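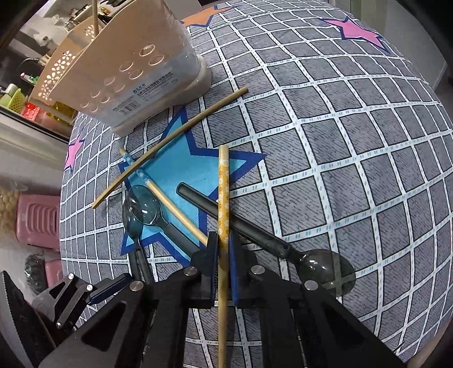
Sorcha Gallagher wrote in to say that a holder with holes is no use at all if you put the chopsticks away damp, and could we please have a proper thread on it instead of everybody arguing in the comments under the dish rack post. Fair enough! So I'm starting one, and I'll put my own problem at the top.

Mixed chopsticks, and what to do with them

Posted by Unnur Zoëga in Kitchen & Table

I have one white plastic holder on the table, the kind with rows of round holes in the front, and everything lives in it. Chopsticks with little white and orange flowers on them, a pale one with a blue patterned band, plain ones, plus a couple of spoons that really have no business being there but where else would they go? Every time I set the table I tip the lot out on the cloth and start hunting for pairs. I am 70 and I have better things to do before supper.

So, two things. First, how do people keep their pairs together? I've tried rubber bands (they snap, and they leave a sticky line on the wood) and I've tried standing them up tip-down, which only hides the pattern at the top if the holder is deep. Second, the bottom of my holder gets a sort of gray slime in it by the end of the week. I rinse it. It comes back. Is it the holder or is it me?

I don't want to buy a matching set. My daughter keeps sending me links to a Drumik one and it's very nice and I don't want it. I like the flowery ones.

Wing-sze Cheng
4 people found this useful

It's a little bit you, sorry! The slime is water running down the sticks and sitting in the base. Plain wood soaks it up and then lets it out again slowly, so they can feel dry in your hand and still be damp enough to make a puddle. What we do at my house is lay everything flat on a dish towel after washing, not touching each other if there's room, and leave it there until bedtime. Only then does it go in the holder. In winter I leave it till morning.

For the holder itself, once a week take everything out, fill it with hot water and a good splash of white vinegar (if it's got holes low down, sit it inside a big bowl), wait 12 minutes or so long as it takes you to wipe the counters, and then go around the inside with a bottle brush. The holes want doing too, I use a cotton swab. Let it drain upside down. Check whether yours has a base that pops off - a lot of them do and people own them for years without noticing. I was one of those people.

About the pairs, I gave up on keeping them paired in the holder and went by side instead. Anything with a pattern goes in on the left, anything plain goes on the right. The plain ones match each other near enough, so you just grab two. Then you're only hunting through the pretty ones, and there are never that many of those. Put them in with the decorated end up and you'll see what you've got without tipping anything out.

Please take the spoons out, though. They lean on everything and the bowls catch the drips. A mug does fine.

One more thing I forgot, look at the tips now and then. If a wooden one has gone fuzzy or dark at the end or has a split you can catch with a fingernail, that one's finished. I use the old ones to prop up tomato seedlings in April.

Oddur Lund

just get the Stetberg tray, fits in the drawer, problem solved. mine is 11 inches long and takes all of ours

Unnur Zoëga

Oddur, I measured, and my drawer is full of string and batteries, so no tray for me. But thank you.

Wing-sze, the base does come off!! I had to push quite hard with my thumbs. I won't tell you what was in there. Vinegar is in it now and I'll do the left and right business on Tuesday when everything has had a proper dry.

Dagný Bech
1 person found this useful

Adding to Wing-sze's answer, which is mostly what I'd say too. I'd go easy on the soaking for the sticks themselves. The holder is plastic and won't mind, but painted or printed flowers can lift if they sit in hot water, and then you get flakes. I lost a whole set my aunt gave me that way. Quick wash, quick rinse, wipe them with the towel. And no dishwasher for those, even on the top rack. The plain ones I'm less fussy about.

If you can't stand the hunting, tie each pretty pair with a bit of kitchen string in a bow. It's soft, it doesn't mark the wood, and it sounds as if you have plenty of it.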